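Robot Learning, Handout 4: Collecting demonstrations in the simulated kitchen
Notes by Sunita Blackwood. Lab contact: Ilango Mathew

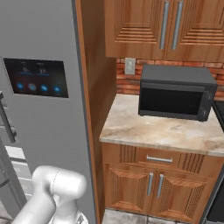
A policy trained by imitation can only be as good as the demonstrations it is given. This week each pair records its own set for one task, using the Zesby simulator.

What counts as one demonstration

An episode starts when the arm leaves its rest pose and ends when the task check passes or you press stop. Joint angles, gripper state and camera views are saved at every step. Do not trim the files afterwards.

Vary the start

Last year's set had 315 episodes, and 103 of them began from the same base position. The policy trained on it did well from that spot and badly elsewhere. Change the kitchen layout, the cabinet finish and the base position between episodes. Eight layouts are loaded on the lab machines.

Failures

Keep failed attempts, but tag them. A missed handle followed by a second try is useful – it shows the learner how to recover. A collision that stops the arm dead goes in the reject folder.

Pace

Move steadily. Long pauses teach the policy to pause. If you need to think, do it before you press record.

Instructions

Write one short sentence for each episode, such as "open the microwave door". Name the appliance, and use the same name all the way through.

Handing in

Upload to the Golob folder by 2018-02-09, with a text file listing the layout used for each episode.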